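Notice to Residents of Purkgate House
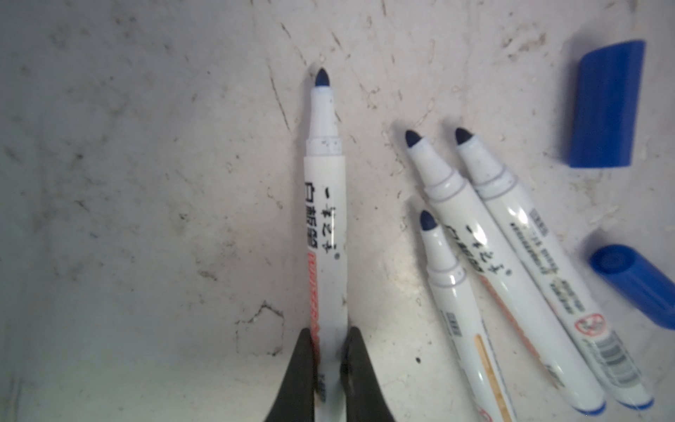 Whiteboard markers, uncapped, dark tips.

The Residents' Office reminds all floors that messages to the deceased may be left on the board in Room 190 until nine o'clock each evening. Markers are provided. They must not be taken upstairs.

On Friday Mrs Sutherland wrote to her husband, asking where he had put the key to the Backlund trunk. By morning there was a reply in a hand the Office does not recognise. It read: "Ask Gunnel."

Miss Skjelbred has been asked. She has requested a marker.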